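Getting the creases out of a tablecloth

2022-01-15

Filed under: house, textiles

I own three tablecloths and use one of them, a green one. The other two live in a drawer and come out when that one is in the wash. This post concerns the creases, which I have been trying to reduce since October with mixed results.

A cloth folded in half and then in half again gets one hard line down the length and another across it. If it then sits in a drawer under the weight of two others, the lines set. Ironing removes them for as long as it takes to carry the cloth to the table. I iron on the cotton setting, from the back, with the fabric slightly damp, and hang it over a door for 40 minutes before it goes on.

Methods tried so far:

Rolling on a cardboard tube. Good result along the length. The tube has to be longer than the folded width of the cloth, and mine was 8 cm short, so both ends crumpled.

Hanging over a padded rail. One soft fold where the cloth goes over the rail, nothing else. Takes up half the closet.

Folding in thirds. The fold lines move off the middle of the table, where plates go, and out toward the sides. They are still there, but less of a nuisance.

Spraying in place. Water in a fine mist, then smoothing with the flat of the hand from the center outward. Works on soft folds. Does very little for a crease that has been pressed in.

Rohani Wuisan wrote after the last post to suggest leaving the cloth on the table permanently and skipping storage altogether. I tried it for a while. The creases relaxed, but the cloth shifts a little each time someone sits down, and diagonal wrinkles replace the straight ones. A felt underlay would probably hold it. I have not bought one yet. 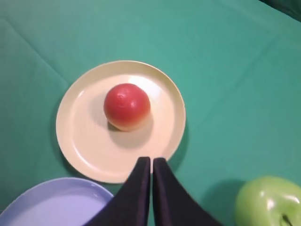 Matte fabric is more forgiving than anything with a sheen, as a shallow crease throws less of a highlight. Color matters too – mid-tones such as green hide a fold better than white under bright, even light, and much better than navy, where every line picks up lint.

For now I fold in thirds, roll the result loosely, and store it on top of the pile. The next test is a longer tube. Ikhsan Wattimena has offered me one from a roll of wrapping paper, and I will measure it before I go and get it.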